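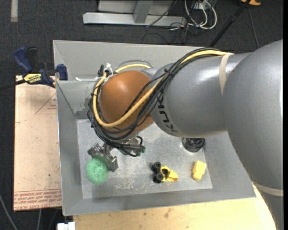
Huenchumán takes Fluturstead 357 for Morivitz Racing

FOR IMMEDIATE RELEASE
May 6, 2023

Morivitz Racing won the Fluturstead 357 this afternoon after driver Rafa Huenchumán held the lead through a late safety car period and a four-lap run to the flag. It is the team's first win of the season and its first at the Fluturstead circuit in the sports sedan category.

Huenchumán started from fifth on the grid after a spin in the second part of qualifying cost him his best lap. He was third by the end of the opening lap and stayed there until the first round of pit stops, when Morivitz brought him in two laps before the leaders. The fresh tyres were worth enough to put him second when the order settled.

The lead changed on lap 57. Tokarthorpe Motorsport's leading car ran wide at the hairpin while lapping a slower car, and Huenchumán went past on the inside under brakes. He was never more than three seconds clear after that, and the gap was gone when the safety car came out for debris on the back straight.

"I didn't want the safety car, obviously," Huenchumán said. "The tyres were old and they took a while to come back. The first lap of the restart was pretty ugly and I had to defend into turn one and again at the hairpin. Once we got through that I thought we'd be okay."

Tokarthorpe Motorsport finished second and fourth. The second Morivitz entry came home ninth after serving a drive-through penalty for speeding in pit lane.

Team manager Greer Morrison said the early stop had been decided before the race and did not depend on what the other teams did.

"We looked at the tyre wear from practice and felt the first set would fall away sooner than people expected," Morrison said. "If we'd waited we would have been stuck behind the same two cars all day. It left us with a longer last stint, and that part was up to Rafa. He looked after the car very well. The penalty on the other side of the garage was our mistake and we'll sort that out before the next round."

Morrison also thanked the crew for their work overnight. The winning car needed a new rear wing, a front splitter and a right rear suspension arm after the qualifying spin, and was not ready until shortly before the morning warm-up.

The result moves Huenchumán from sixth to second in the drivers' standings. Morivitz Racing is now third in the teams' standings, one place behind Tokarthorpe. The championship continues through winter and finishes with a double-header in November.

Morivitz will run a minor update to the front brake ducts at the next round. The team had planned to use the parts at Fluturstead but held them back after cooler weather was forecast. Both cars will carry the same specification and the driver line-up is unchanged.

Supporters who attended today's race can bring their ticket to the team's merchandise tent at the next round for a free signed poster, while stocks last. The pit lane walk will again be open to all general admission ticket holders before the main race. Children under 12 must be with an adult.

About Morivitz Racing

Morivitz Racing was formed in 2000 as a family-run club racing outfit and has competed in sports sedans for most of the years since. The team runs two cars and prepares its own engines.

Media enquiries

Greer Morrison, Team Manager, Morivitz Racing
Interview requests for Rafa Huenchumán should be made through the team office during business hours. Race photographs are available to accredited media on request.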